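3. Household sorting and the problem of the loose lid

3.1 Background to the survey

The two towns were picked for convenience mostly. Rivia has had curbside pickup in one form or another for a long time, Fulenura switched over in October and was still working out the routes when we started. Both use the same kind of cart, both send their mixed containers to the same sorting hall, and both print the same leaflet with a different logo on it. So the leaflet is the constant. What people do with the leaflet is what we wanted to know.

We mailed 2,000 forms, split evenly between the towns. 782 came back filled in well enough to use. Others came back with the first page done and the second page blank, and those were dropped, though Azevedo went through the comments on them and a few are quoted further down. The form asked about what is kept, what is rinsed, what is flattened, and what goes in the trash because the person was not sure. That last group is the one this section deals with.

A word on terms. "Loose lid" here means any metal or plastic closure that has come fully away from its container before it reaches the cart. A can lid hanging on by a bit of metal is not loose. A jar lid screwed back on is not loose. Respondents did not always keep to this and neither did the earlier literature (see Section 2), so some care is needed in comparing.

3.2 What people said they do

Most respondents who open cans at home told us they cut the lid all the way off. A smaller group leaves it attached and bends it in. When asked why, the first group mostly said that is how the opener works. Side-cutting openers came up a lot in the comments, more in Rivia than Fulenura, and they matter because the lid comes off whole and with a smoother edge, and people seem more willing to handle it.

What happens next is where the answers scatter. Some drop the lid in the bottom of the can and leave it. Some drop it in and pinch the top of the can shut. Some put it straight in the cart by itself, and a fair number put it in the trash, often with a comment about sharp edges and the person who empties the bin. One respondent in Fulenura keeps a single large can under the sink and fills it with lids until it will not take any more, then steps on it. This is close to what some sorting halls ask for but the leaflet doesnt mention it anywhere.

Jar lids got more confused answers than can lids. The leaflet says "lids on" for glass jars and "lids off" for plastic bottles on the same panel, in the same type size. Several people wrote the two rules back to us the wrong way around. Others said they had given up and took the lid off everything. Mühlbauer, the print shop that sets the leaflet for both towns, supplied us with the three most recent versions and the wording of that panel is the same in all of them.

Rinsing tracks with lid habits, loosely. People who rinse cans are more likely to put the lid back inside, which makes sense if the can is already in the sink and the hand is already wet. People who do not rinse tend to toss can and lid seperately. We would not put much weight on this. The question on rinsing had only a yes and a no, and the comments make clear there is a lot of "sometimes" in both.

3.3 What the size of a lid does

The sorting hall screens out small items early. Anything that falls through the first screen goes with the broken glass and grit, and from there it is mostly lost as metal, though a magnet over the residue line gets some steel back. Aluminum does not come back at that point at all. A lid from a standard soup can is near the limit. Flat, it may ride over the screen on top of a sheet of paper or slide through on its edge, and which of those happens depends on what is under it. A lid inside a pinched can goes where the can goes.

So the unit that matters is the can plus lid, and this is the bit that the household controls. It costs nothing. It takes a second or so. And it was not on any leaflet we collected, from these towns or from the neighboring ones.
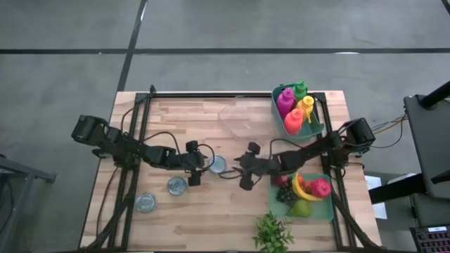 Figure 1. Metal can lids or tins on a wooden tabletop.

3.4 Kitchen talks

Forms only get so far. Hordiienko followed up with a set of short talks in people's kitchens, by invitation, asking them to open a can of their own choosing and get rid of it the way they usually would. Notes by hand, no recording. The talks were kept loose on purpose and the notes are uneven as a result, some run to a page and some to a line.

A few things came out of it that the form missed. First, the place where the can is opened is often not the place where it is thrown out. Where the recycling is kept in a garage or out on a porch, cans collect by the sink and go out in a batch. The lid does not wait with them. It is the first thing to go, it has food on it and an edge, and the nearest bin is the trash under the counter. People who had told us on the form that they recycle lids did this in front of us and did not seem to notice any gap.

Second, pull tabs. Cans with a pull-tab end were treated as a different object altogether. The tab end was called "the top" or "the peel" and hardly ever "the lid," and it went in the trash more often. Our form said "lid" throughout. So the form very likely overstates how many lids are kept, at least in homes that buy mostly pull-tab cans. We can't say by how much.

Third, children and pets. The sharp edge is a real worry and it is talked about with real stories attached: a cut thumb, a dog in the trash. A lid in a closed trash bag is felt to be safe. A lid on its own in an open recycling tub is not. Telling these households to "recycle your lids" without telling them where to put the edge is not going to work, and some said so.

"I would do it if it was inside something," one woman in Rivia said. "I'm not having those lying around." She was told about pinching the can, tried it with the one on the counter, and said fine. Whether she kept it up we don't know.

3.5 Differences between the towns

Smaller than expected. Fulenura respondents were less sure of themselves overall and wrote "not sure" more, which fits with the newer service. But on lids the two towns look much alike. Longer experience with curbside pickup does not seem to have taught people in Rivia anything about lids in particular, probably because nothing ever comes back to them. A cart with a pizza box in it gets a sticker. A cart with loose lids in it gets emptied like any other.

Rivia does show more bottle caps kept in jars for a charity drive, run through the schools. Those households have a lid habit already, for plastic anyway, and in the comments a few had stretched it to cover metal. Worth a look by somebody. We did not ask about it directly and should have.

Age of respondent made some difference to rinsing and close to none to lids. Household size made a difference only in that larger households get through more cans and batch them more. Renters and owners looked the same once we left out the apartment blocks with shared bins, which are a separate question and are covered in Section 5.

3.6 A trial leaflet

On the strength of the above we wrote a one-panel insert. It says to drop the lid in the can and pinch the top, with a line drawing, and it uses both "lid" and "pull-off top." It does not mention jars. There was some back and forth on that, and the decision was to keep to one thing. Wedico, the firm that runs the trucks in both towns, agreed to hand it out on one route in Fulenura starting 1 January 2021, along with the new pickup calendar that was going out anyway.

The run was 600 inserts. Results are in Section 4. Two cautions ahead of that. The route was chosen by Wedico on the basis of which crew had room for the extra job, so it is not a random route. And the calendar is something people stick on the fridge, while an insert on its own mostly goes straight in with the paper, so any effect may owe a good deal to the fridge.

3.7 Limits

Self-report, mainly, with the kitchen talks as a check on it. The people who sent back a four-page form about cans are probably keener than the people who did not. Those who let us into the kitchen are keener again. The size question in 3.3 leans on what hall staff told us and on a short visit, and we did not weigh anything. A weighed sample of the residue would settle how much lid metal is lost there and we would put that ahead of any further survey work.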